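Local History | News | Memorials & Monuments

Urwood's lost milestone is back on its feet

If you have walked up the old turnpike at Urwood in the past few weeks, you may have noticed something new beside the stile. Well, something very old! The milestone that vanished from the verge when the road was widened has been found, cleaned and set back in the ground, and it looks wonderful.

The stone turned up in March at the bottom of a field drain on Yadav Farm, face down and doing duty as a step. Kusum Katiyar, who has been recording waymarkers and memorials across the district for years, was called out to see it and knew what she had the moment the mud came off. "I could feel the letters before I could read them," she said. "There was a U, then an R, and I'm afraid I shouted."

It was the last one missing from the Urwood run. Kusum's survey now lists 947 markers of every sort, from parish boundary stones and drinking troughs to the little iron plates on bridges that most of us drive straight past. She has taken 3,505 photographs of them, a good many in pouring rain, and every one is free to look at in the library's local history room. If you have never been in, do go — the drawer of old turnpike maps is worth the trip by itself.

The repair was done by the masons at Grisis, who pinned a crack across the base and otherwise left well alone. The lettering has not been recut, so you will need a low sun to read the lower line. Early evening is best. The stone stands 400 yards above the chapel, on the left as you climb, and there is room for two cars in the gateway opposite if you park tidily.

Money for the work came from a public appeal, which closed at £2,407. That covered the lifting, the masons' time and a small slate plaque, with enough over to straighten the Clukia fingerpost, which has been leaning towards the ditch for as long as anyone can remember. Work on the fingerpost starts once the hay is in.

The unveiling was a lovely affair, with a good crowd along the verge and the school band playing on the back of a trailer. Afterwards there was tea and fruit cake in the chapel schoolroom, and people brought out family photographs of the road before it was widened. Two of them show the milestone in its old spot, and copies have already gone into the survey.
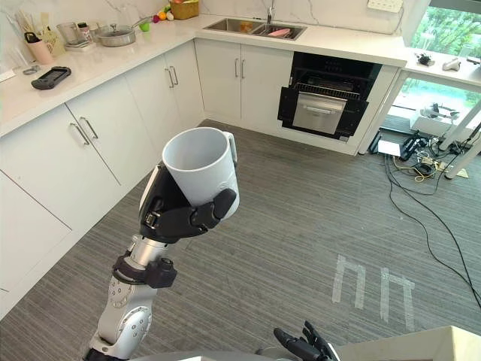
A plain white mug, held upright in the kitchen.

Kusum's next walk follows the lower road from Urwood to Clukia, taking in the war memorial, both troughs and the boundary stone in the churchyard wall. Meet at the lychgate at half past ten on July 16, 2018. It is a gentle three miles with one steep bit, dogs are welcome on leads, and stout shoes are a good idea even if the weather holds. There is no charge and no need to book — just turn up!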